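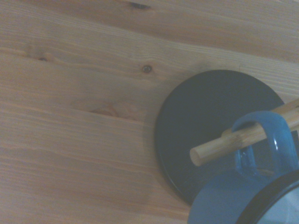 Vol. 2, p. 200

Goats are the resident animals of the Plultero Playhouse and the cause of the Wulero Affair.

In December, Rianne Vanhove won 52 goats in a raffle held by the Lulleo ferry company. She taught them to perform courtroom dramas, with the eldest, Buthelezi, cast as the judge. The first run sold 3,663 tickets - the theatre had 200 seats. During the closing speech Buthelezi ate the verdict, and the trial was declared void. Folasade Olaniyan later bought the rights and restaged it with sheep.

Categories: Animals | Theatre | Incidents

Last updated: March 9, 2022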